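Small Rooms, Big Mornings: the bathroom cup gets its due

By Torquil Rankin

I have been writing the home pages of this newsletter long enough to know which subjects bring in the mail. Closets do. Spice drawers do. What I did not expect was that one passing line in the last issue, where I mentioned that I keep my toothbrush in an old coffee mug, would fill my inbox for two weeks with people telling me how they keep theirs. So this month the whole item belongs to the cup by the sink, and I could not be happier about it!

Let me start with the mug itself. Mine came from a rummage table in Stekomness, where we used to spend part of every July, and for years it held pens. Then the fancy holder in our bathroom cracked (it was one of those things with a base and a lid and four little holes, and a drip tray underneath that I would rather not describe) and the mug got moved down the hall as a stopgap. It has been there ever since. It stands up straight, it has a handle, it goes in the dishwasher with the breakfast things, and when it comes out it is as clean as any other cup in the house. I don't know why I ever wanted the lid.

Selorm Acheampong wrote to say she went the same way after a move. Her holder was in a box marked "bath misc" and the box was under every other box, so on the first night the whole family's brushes went into a kitchen mug. The box got opened in the spring. She gave the holder away without even rinsing it, and I understand completely.

Now, a few things I've picked up, from my own sink and from all of you.

Height matters more than anything. A regular toothbrush is longer than people think, and in a short, wide cup it leans way over and wants to tip the whole business into the basin. A cup that narrows toward the bottom is lovely for this, as the handle end gets guided into the middle and the brush stands up better. Before you settle on one, drop a brush in and give the counter a good bump with your hip. You will do that at six in the morning sooner or later, so you might as well find out now.

Weight is next. Thick, heavy mugs stay where you put them. I tried a thin plastic tumbler one summer and it fell over every time somebody pulled the hand towel down. If plastic is what you have, and with little kids it may well be what you want, go for one with a broad foot and keep it to one or two brushes.
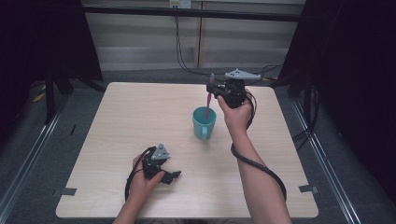
Then there is the question of how many brushes to a cup, and here the mail was firmly divided. Some of you have one big family cup and are perfectly content. Others would sooner share a pillow with the dog than let two brushes touch. We are a one-cup-each household, mainly so I can stop hearing about it, and I have to say it has worked out beautifully. Everyone has a color. Everyone washes their own (in theory). When someone goes away for the weekend the cup stays put and the brush goes in the bag, and you can tell at a glance who remembered to pack.

Color is half the fun, too. I love a bathroom where the cup and the brush don't match at all. Teal and pink, mustard and blue, whatever you like! Bathrooms are so often white on white with a gray mat, and a bright cup is the cheapest bit of cheer I know. One reader in Olus told me she changes hers with the seasons, out of a cupboard of odd mugs that lost their partners years ago. That is exactly the sort of thing I want to hear about.

A word on washing, and I'll keep it short. Water runs down the brush and sits in the bottom of the cup, and after a week there is a ring. After a month there is something more than a ring. I tip mine out every morning and put it through the dishwasher with the Saturday-type load, meaning the big one, whenever that happens to fall. If you wash by hand, hot water and dish soap and a bottle brush will do it, and turn the cup upside down on a towel for an hour before the toothbrush goes back in. Plain white vinegar takes care of the chalky line if your water is hard like ours. Leave it in while you eat breakfast, then rinse.

Two of you asked about putting something in the bottom to soak up the drips. People have tried folded paper towel, a cotton pad, even clean pebbles. The pebbles look wonderful and I had them for a while. They also have to be washed, one by one, in a sieve, and I lost a few down the drain of the tub. Paper towel works if you change it daily. I have gone back to nothing at all.

And please, bristles up! I didn't think this needed saying until I stayed with a cousin who shall remain nameless.

If you have children learning to do this for themselves, a cup with a big loop handle is a joy. They can steady it with one hand and drop the brush in with the other, and it is a nice little job for the end of the routine. Ours used to make a game of getting the brush in without it touching the rim. Put the cup low enough that they can see into it. A stool works, or a shelf at their height, or for a while in our house simply a small table outside the bathroom door, where there was room for everybody to stand around without elbows.

Guests get a mention as well. I keep a spare mug on the shelf above the towels, and when somebody is coming I set it out by the sink with a new brush still in its wrapper next to it. People are so pleased. They have nearly always brought their own brush, and it has nearly always been lying on its side on the edge of the basin on previous visits, and now it has a place to stand. My sister-in-law took the mug home with her by accident last year and I have been told I am not getting it back.

For those who want to go further than a mug, Selorm swears by a jam jar with the label soaked off, and she likes being able to see when it needs a wash. I find I can see a bit too much. A small vase is good for one brush. Egg cups are too short, I've tried. The measuring beaker from an old blender was suggested by three different people in Fekete, and I would dearly like to know what is going on with the blenders in Fekete.

What I'd love for the next issue is your cups. Tell us where yours came from and how long it has been by the sink, and whether it did some other job first. A couple of sentences is plenty, up to 200 words if there's a real story in it. Notes can go in the Fimitz box by the front desk or come to me by email at the usual address, and we'll print as many as fit on the page.

Next time I'm hoping to get to soap dishes, about which I already have strong feelings, and Selorm has promised to write up her method for getting toothpaste off a wool sweater. She has had more practice at it than she'd like.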